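The Denominator Problem in Laundry Manipulation

Success rates for appliance tasks depend on choices that rarely reach the results table

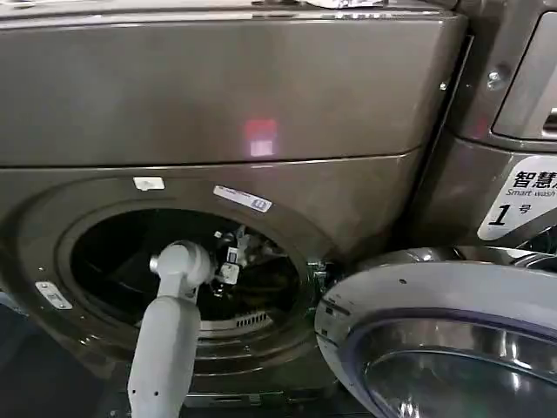
A light grey arm with its gripper inside the drum of a front-loading washer. The machine beside it carries a "Smart wash" sign.

A success rate is a fraction, and most of the argument in our field is about the numerator. Papers on household manipulation describe the policy, the training data and the ablations at length, then report that the robot succeeded in some percentage of trials. The other half of the fraction gets one sentence. I want to argue that for unloading front-loading washers, and for appliance work in general, the denominator now carries more information than the numerator, and that reviewers should stop accepting papers that leave it undefined.

My example is our own work, so that I am not accused of picking on someone else's. Last year my group evaluated a drum-unloading policy that we call Pillai. The headline result was a 90 percent success rate. That number is correct under the protocol we wrote down. I also think it is close to useless to anyone who wants to know whether the policy can unload a washer.

Start with what counts as a trial. In our protocol a trial began when the gripper crossed the plane of the drum opening and ended when an item was released over the basket or the arm timed out. The approach to the machine was excluded. The door was already open. The machine's position relative to the base had been set by the operator, and if the first approach put the wrist against the rim, the operator could reset without logging anything. We called these "setup resets" and put them in the appendix. When Kurniawati Nair went back through the recordings, she found 1171 grasp attempts in the folder and far fewer trials in the table. Part of the gap was honest calibration. Part of it was the policy failing in a region of the workspace that our definition of a trial did not cover.

None of this was concealed. A reader who took the appendix, the protocol file and an afternoon could have reconstructed it. But the 90 percent went into the abstract, and the abstract is what gets cited. I have since seen the figure in two comparison tables, next to figures from groups whose trials start with the door shut.

Why does this matter more for washers than for tabletop work? On a table, the approach is nearly free. The camera sees the object, the arm comes down from above, and the boundary between approach and grasp has little effect on the result. A drum is a different geometry. The opening is round and set back behind a stepped rim. The interior is dark, often so dark that a head-mounted camera returns almost nothing past the first few inches. The door swings out into the space where the forearm would like to be. Once the gripper is inside, the arm blocks a good part of what the head camera could otherwise see. Most of the difficulty is in getting in and getting oriented, and that is the part a generous trial definition removes.

The finish on the machine contributes too. Glossy dark metal picks up overhead lights as long soft highlights, and our depth sensor treats these as missing data or, worse, as surface at the wrong distance. We saw errors at the rim large enough to turn a clean entry into a contact. A policy scored from inside the drum never has to answer for that. A policy scored from a standing start does, on every attempt.

There is a reasonable case for the narrow definition, and I have made it myself in rebuttals. A research result isolates a component. If the contribution is a grasp-selection method for tangled fabric, then charging it for a depth error at the rim adds noise and hides the effect. A component study should hold the rest constant. I accept this completely. What I don't accept is the title that usually goes with it. "Autonomous washer unloading" is a claim about a task. "Grasp selection for fabric given a gripper already inside a drum" is a claim about a component, and it would be a perfectly good paper. Ours had the first kind of title. It should have had the second.

A related objection is cost. Full-task trials take longer, break more hardware and need someone standing by with a hand on the stop button. Our full-task runs took 4 to 5 times as long as the drum-only runs, mostly because of recovery after failed entries. A small lab with one arm has to choose between a modest number of full trials and a large number of partial ones, and reviewers have taught everyone to prefer the large number. I think they have this backward. A small sample of the right quantity has wide error bars, and the error bars are visible to the reader. A large sample of the wrong quantity has narrow error bars around something the reader did not ask about. Statistics courses cover this in the first month, and we behave as if robotics had an exemption.

The two published benchmarks I know best come down on different sides. Hornum starts the clock at a fixed base pose in front of a closed machine and counts every human touch as a failure. Scores on it are low and spread out. Rollstead permits resets and scores per item removed, and its scores are high and bunched together. Groups tend to report the one they do better on, which is mostly Rollstead. I don't consider Rollstead a bad benchmark. Per-item scoring captures partial progress, and a binary full-task score throws that away: a robot that removes every shirt and misses one sock has done something useful. My complaint is with the reset rule. An allowed reset is an intervention, and interventions should be counted and printed beside the score in the same size type.

We reran Pillai under Hornum rules in October. I won't give a single percentage here, because the rerun was small and a bare number would be quoted without its interval, which would defeat the purpose of this essay. The ordering of failure causes is more useful anyway. Entry failures came first by a wide margin: contact with the rim, contact with the open door, and planner refusals when the wrist came too near the hinge side. Failures to find remaining items were second. Dropped items were third. Fabric grasping, the subject of the original paper, was fourth. We had spent most of a year improving the fourth item on the list.

I find that ordering hard to argue with, and it has changed what the group does. Nair now works on entry alone, using contact at the rim as a measurement. If the outer edge of the gripper touches the ring at a known wrist angle, that contact constrains the drum's position better than the depth image does. Her early version is slow and looks clumsy, with the arm feeling its way along before it commits. Under our old protocol it would have scored no better than the baseline and probably a bit worse, as the time limit would have cut off some of the later grasps. Under full-task scoring it is the largest single improvement we have measured. The protocol we had been using could not register it.

That is my main reason for writing. A loose denominator does more than flatter the method being reported. It steers the next project. Students read the metric, find where points are available and work there. If entry is free, no student will spend a year on entry, and the field ends up with excellent grasping inside drums that the arm cannot reliably get into.

Variation between machines deserves its own paragraph, as it is the other quantity that disappears. A policy evaluated on one washer has a sample size of one in the dimension a buyer cares about, regardless of how many trials were run on it. Rim depth, hinge side, door swing, drum tilt and drum height all differ from model to model. Two units of the same model standing side by side still differ in floor level and in the clearance between them. We shifted our machine by a hand's width between sessions and lost more performance than we had gained from the previous two model updates. Jarnosov, the simulator we use for pretraining, randomizes cloth properties in great detail and randomizes the appliance hardly at all. I suspect this is because cloth is where the papers were.

My request is modest. State where the trial starts and stops in the abstract, in one clause. Count resets of every kind and put them in the main table. Say how many distinct machines were used, even if the answer is one. If the door was open at the start, write "door open" in the title of the table. All of this can be done with data labs already have on disk, and the added text would fit in three lines.

I expect the first effect to be that reported numbers fall, and I know what that does to a student whose paper goes under review the same season. Area chairs could help by saying in the call that full-task results will be compared with full-task results only. Until that happens, the groups that report strictly will look worse than the groups that don't, and I include my own earlier self in the second category. We have added the reset counts to the Pillai repository and changed the title on the project page. The published version still says what it says.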